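服の片付け課題、中間まとめ(ねむい)

2024年12月7日

提出が近いので急いで書く。推敲なし。誤字は見逃してください。

ゼミのグループ課題、テーマは「寝室の衣類をロボットに片付けさせる」。うちの班の名前はTrakell。隣の班がBassiで、あっちは台所。正直うらやましい。皿は形が変わらないから。布は変わる。毎回変わる。

とりあえず作業中のやつ、4枚。

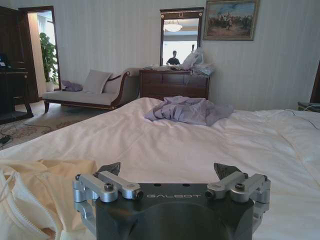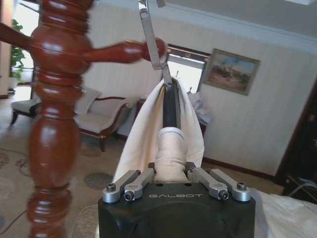
手首側から。コート掛けの近くは毎回ひやひやする。

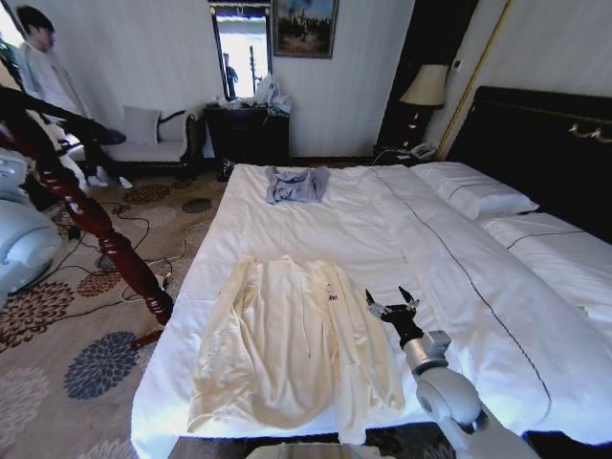
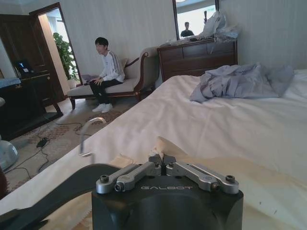
で、先週の下書きを班の共有ページに置いておいたらRima Saabからコメントがついた。「たたむ話ばかり書いてあるけど、つかむ話が先じゃない? 布のどこをつまむか決まってないのに、たたみ方の図だけ立派でも困る。あと成功の定義がどこにも書いてない。角がそろったら成功なのか、床に落ちなければ成功なのか、読んでてわからなかった」

はい。その通り。その場で返事できなくて、一晩おいてから書いてます。

まず成功の定義。班で決めてなかったわけじゃなくて、3人がそれぞれ別のことを考えてた。Marisa Santoroは「たたんだ後に積めること」、Giorgia Rizziは「しわは無視、外形が四角ければよし」、自分は「落とさず運べたらまあ成功」。ばらばら。これで集計してたんだから数字が合うはずがない。

話し合って、とりあえず段階に分けた。

段階1 つまむ。布が指の間に残っている。
段階2 持ち上げる。ベッドから完全に離れる。
段階3 置く。決めた範囲の中に収まる。
段階4 たたむ。これは別枠。

段階4を別枠にしたのは逃げです。逃げだけど、期末に間に合わせるにはこれしかない。たたみは7月のときの課題でも結局間に合わなくて、発表の前の晩に全部スライドから消した。あれをもう一回やるのはいやだ。

データの話。今たまってる試行が348回分。目標が1,000なので、まあ、足りない。全然足りない。しかも古い定義で「成功」ってつけたやつが混ざってるから、ラベルを見直さないといけない。1人で見直すと判断がずれるので、同じ40回分を3人で別々につけてみて、どれだけ食い違うか先に調べることにした。結果は次の記事で書く。たぶん書く。

つまむ場所について、今わかってること。箇条書きにする時間もないのでだらだら書く。

真ん中の盛り上がってるところを狙うのがいちばん簡単。上から行って閉じるだけ。ただし持ち上げると布がテントみたいに垂れて、どこが端なのか見えなくなる。端が見えないと次の手が決められない。端をつまめばその後が楽なんだけど、ベッドの上だと布団も一緒につかむ。やわらかい物の上でやわらかい物をつまむのがこんなに面倒だとは思ってなかった。机の上で練習してたときは指先が机に当たるからそこで止めればよかったのに、布団だと沈む。どこまで下げていいのかわからん。

Giorgiaの案は、先に盛り上がりをつまんで一回持ち上げて、空中で端を探して持ち替える。手間は増えるけど布団を巻き込まない。自分の案は、浅い角度で横から入る。どっちがいいかは比べてないのでまだ何とも言えない。それぞれ20回ずつやって決めようということになった。同じ服、同じ置き方で。と言っても「同じ置き方」が布だと無理なので、上から手で落として、そのまま触らない、というルールにした。雑だけど、人が整えるとどうしても取りやすい形にしてしまう。Marisaに指摘されるまで気づかなかった。自分、無意識にやさしく置いてた。

フード付きのやつは後回し。フードが重なって厚みが変わるし、ひもが出る。ひもだけつまんで持ち上がってしまった回があって、あれを段階1の成功に入れるかどうかで30分くらいもめた。結論は入れない。定義に「本体の布」と一言足した。こういうのが最初に書いてないから揉めるんだよな。Rimaの言う通りでした。

あとカメラ。手首のカメラは布をつかんだ瞬間がよく見えるかわりに、持ち上げると布で前がふさがる。頭のほうは全体が見えるけど指先の細かいところがわからない。両方を時刻でそろえて見るのが正解で、そろえるスクリプトを自分が書く担当なのに、まだ書いてない。今日やる。今日やります。

反省もう一個。記録シートの備考欄、みんな好き勝手に書いてて検索できない。「すべった」「滑った」「スベった」が全部ある。「ぬるっと」もあった(犯人は自分)。選択式に変えるので、班の人は古いシートに書き足さないでください。

やること。
・ラベルの見直し用40回分を抜き出す(自分)
・成功の定義を1ページにまとめる(Marisa)
・持ち替え案の動作を先に確認(Giorgia)
・時刻合わせのスクリプト(自分。今日)
・Rimaに返信する

最後のは、この記事を返信のかわりにしようとしたらMarisaに怒られたので、ちゃんと別に書きます。

先生からは、中間発表はスライド少なめで、失敗した回を多めに見せなさいと言われてる。失敗ならいくらでもあるので助かる。分類だけはしておきたい。今のところ、つかみそこねた、布団ごと持った、途中で落とした、置いたけど範囲の外、の4つで足りそう。ひもの件はどこに入れるんだろう。「その他」を作ると全部その他になるので作りたくない。あとで相談。

Bassi班はもうスライドができてるらしい。聞かなかったことにする。

追記:段階3の「決めた範囲」の大きさをまだ決めてなかった。さっき気ずいた。明日決める。服より小さい範囲にしたら永久に成功しないので、そこだけ気をつける。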